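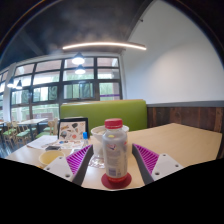

Domer's cafés lost their fight with the town over table rings on Wednesday, when the council voted 4 to 2 to keep its coaster rule. Owners must now put one under every cold drink served, even a plastic bottle with its red cap still screwed on, parked on a round dark red coaster like visiting royalty. The town logged 337 complaints about stained tabletops last year. Ekua Boateng, who runs the Danine café, said she had received none of them — though she has received a bill for $2,116 worth of coasters.

The rule takes effect in July.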